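How to clean up a second-hand wooden puzzle

I buy far too many of these at the Orkaleck car boot sale, and most come home a bit sticky. 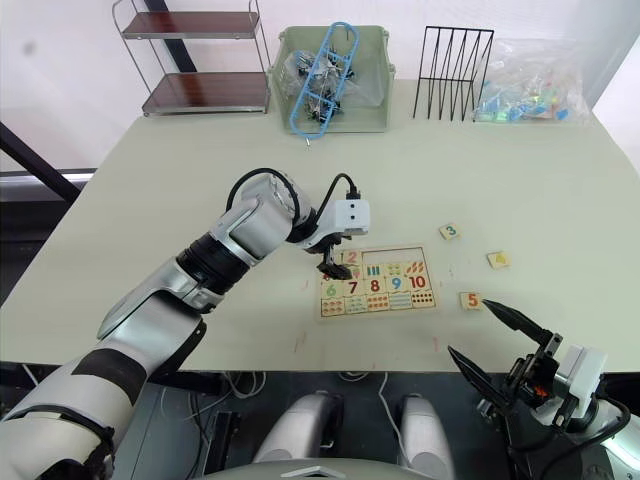
HOME > TOYS & GAMES > CLEANING

Right, first things first: don't put it in the sink! I did that with my very first one (a farmyard, 880 grams of it once it had soaked up half the washing-up bowl) and the board bowed like a banana.

What you want is a bowl of warm water, a small squirt of washing-up liquid and two old cloths. Wring the first cloth out until it barely feels damp, then wipe each piece front, back and edges. Go gently over anything painted. Dry it straight away with the second cloth and stand it on its edge on a tea towel.

For old sticker gunk I dab on a bit of cooking oil, leave it for 5 minutes and rub with my thumb. It smells like a chip shop for a while, but it does shift. Crayon comes off with bicarb on a damp fingertip, though try a corner first.

The slots are the fiddly part. I use a dry toothbrush, then a cotton bud for the corners, where you'll find biscuit crumbs from about three owners ago.

Leave everything overnight, well away from the radiator. If a piece feels tight next morning, give it another day before you reach for the sandpaper. When it really does need sanding, use fine paper and take off a tiny bit at a time, checking the fit as you go.

Next month I'm having a go at repainting a very chewed duck.

Filed under: wood, charity shop finds
62 comments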